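How to Wash and Dry Small Soft Things by Hand

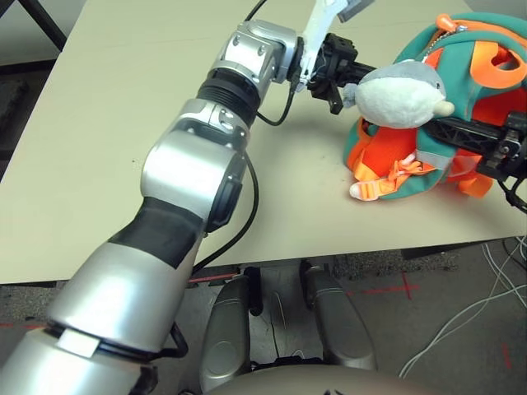 Soft things on a pale tabletop.

I love this job! It takes 20 minutes, and small knits, felt toys and beanbags come up beautifully.

What you need: a basin, a mild liquid soap, two old towels.

1. Fill the basin with cool water and stir in a teaspoon of soap.
2. Press each piece under and leave it for 7 minutes. No rubbing - wool felts fast.
3. Squeeze gently, change the water, and rinse until it runs clear.
4. Roll everything up in a towel and lean on it with your full weight (my favorite part).
5. Lay the pieces flat on the second towel and pull them back into shape while they're damp.

Turn them over at bedtime. In August mine dry overnight, but thick beanbags can take two days, so squeeze the middle before you put them away. Got a stubborn stain? Dab on a drop of neat soap before step 2 and give it a little longer.

Fahad Bangash, Skarnbridge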